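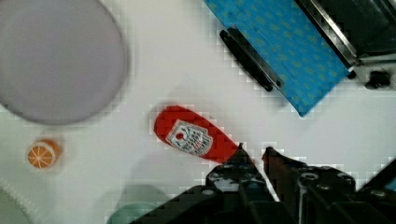 Section 4 covers the wrist camera check and the first table layout for the Flasura arm. Complete Section 3 (mounting and cabling) first and keep the stop button within reach. In the wrist view, both black fingertips must be visible with the gap between them clear, as they are here at the narrow end of the red ketchup bottle. If only one fingertip shows, loosen the camera clamp, turn it towards the missing finger and tighten it again.

### 4.1 Clearing the arm's path

1. Switch off the arm at the wall.
2. Wipe the tabletop and let it dry.
3. Support the arm with one hand and move each joint slowly by hand.
4. Check that no cable pulls tight or catches between two links.

**Caution:** Do not let go of the upper arm while the power is off. It can drop. 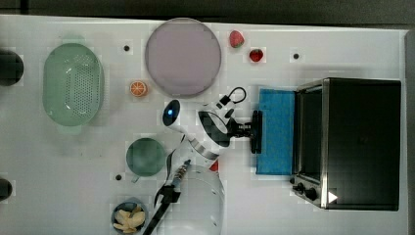 5. Switch the arm back on and wait for the start-up routine to finish.
6. Run `home` at the lowest speed setting.
7. Stop the arm if it passes within 165 mm of a person or a wall, and set the limits again as in Section 3.

### 4.2 Setting out the items

1. Put the large appliance down first, with its door facing the arm's working area.
2. Add the plate or tray and the basin.
3. Place the small items last. Leave room for the open fingers on both sides of each one.
4. Put some items on their sides. Upright items alone do not give a useful test.
5. Save the layout under a new name.
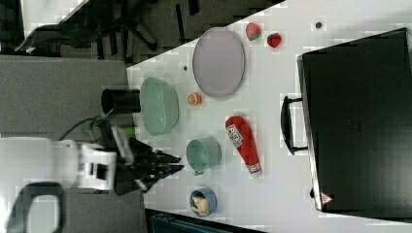 *Fig. 4-1. Mixed layout, with the teal cup on its side and the ketchup bottle lying next to it.*

**Note:** Chairs may stay near the table if the arm cannot reach them.

### 4.3 Approaching a handle

1. Open the fingers fully.
2. Bring the wrist up to the handle in steps of 11 mm.
3. Stop before the fingertips touch. Check the wrist view.
4. Adjust the wrist angle until the handle sits above the gap.
5. Save the position as `handle_pre`.
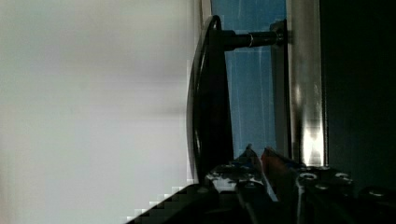

*Fig. 4-2. Wrist view, fingers below the curved black handle.*

**Caution:** Do not close the fingers at full force on a handle. Start with the force value at 415 and never go over 1,000.

Steps checked by Ketsara Jitpraphai and Fiifi Nutsugah, Takham workshop, 4/22/19. Continue to Section 5, Recording a Movement.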